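I did my project on how people pick typefaces for shop signs, mostly because I walk past Jomum every morning and can never read theirs. I wrote down 41 signs in our town (my feet hurt!) and asked my classmates which ones they liked.
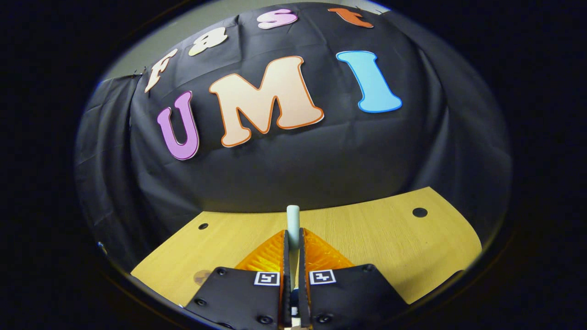 Pale letters on black cloth, top row reading "Fast".

Plain, chunky lettering won easily, and the curly script at Flollero came last, which I felt a bit bad about as I quite like it. Contrast mattered more than size too.

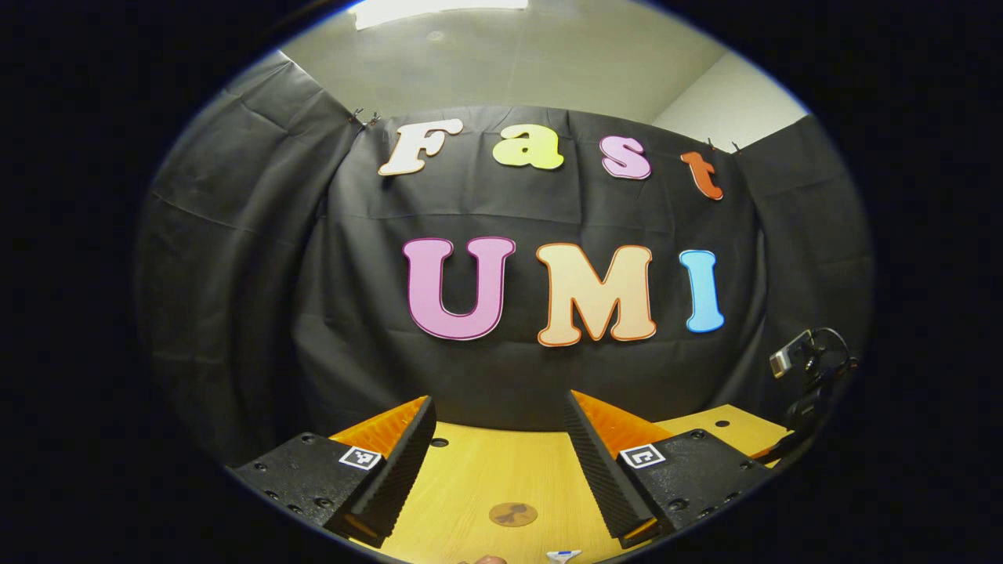

Fixings were the bit I hadn't planned to write up. Most shops use screws or glue, but a cloth banner can hang from small metal clips along its top edge, and then you get creases. I'd like to test that next.

Contact the design department | Copyright Valdebenito College | Back to top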